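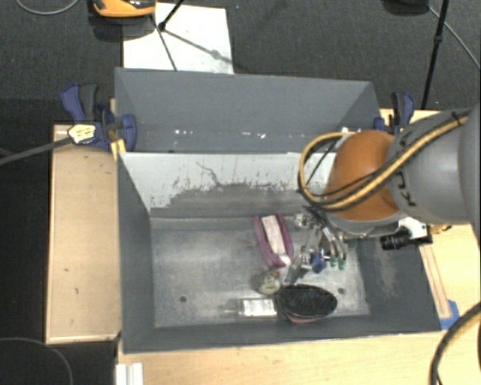 Two-part bin, worn divider.

Sat 16 August

Second go at the liquidity note. Wultero's write-up says the overnight rate drops whenever the central bank adds cash, and that the size of the drop can be read off the size of the injection. I don't believe the second half and I'm only half sold on the first.

Reran their daily series from the raw file. 2689 rows before cleaning. Their version drops every day with a missing rate and doesn't say how many. I get 33, and they sit close to month end, when cash is tight and the rate jumps about. Throwing those out will flatter any straight line you care to draw. Put them back in using the Hostia quotes, which are thinner but at least exist on those days. Slope falls by more than half. The sign stays the same, so they can keep that.

Gross against net is the other muddle. An injection of 900 looks like a flood until you notice that nearly all of it replaces loans falling due that morning. Wultero uses gross in the charts and net in the table, same label on both. Lost most of the morning to this. I have renamed the columns in our copy so please don't paste theirs back over the top.

Timing: the operation is announced before the market opens but the rate is a whole-day average. Banks have usually guessed what is coming by then. If the move came the evening before, we are measuring the wrong day altogether. Tried lagging by one day and the fit got slightly better, which proves very little with a series this jumpy. Tried 5 days as well and got mush.

Kwak's view is that the holiday weeks carry the whole result. Could be. They also said that about the last note, and when we took the holidays out hardly anything moved. Will test it all the same, but on net figures only.

Buveo sent a "stress index" to use as a control. No method attached, and it has been revised backwards at least twice without a word. Not using it until they say what goes in. A control that already contains the overnight rate is no control.

To do:
- ask Hostia whether month-end quotes are firm or indicative
- redo chart 2 on net, same scale as chart 1
- split the sample at the change in reserve rules, see if the slope survives
- chase Buveo again

For now I would write "rates tend to be lower after a net injection" and leave the size out of it. August data still to be added, file not in yet.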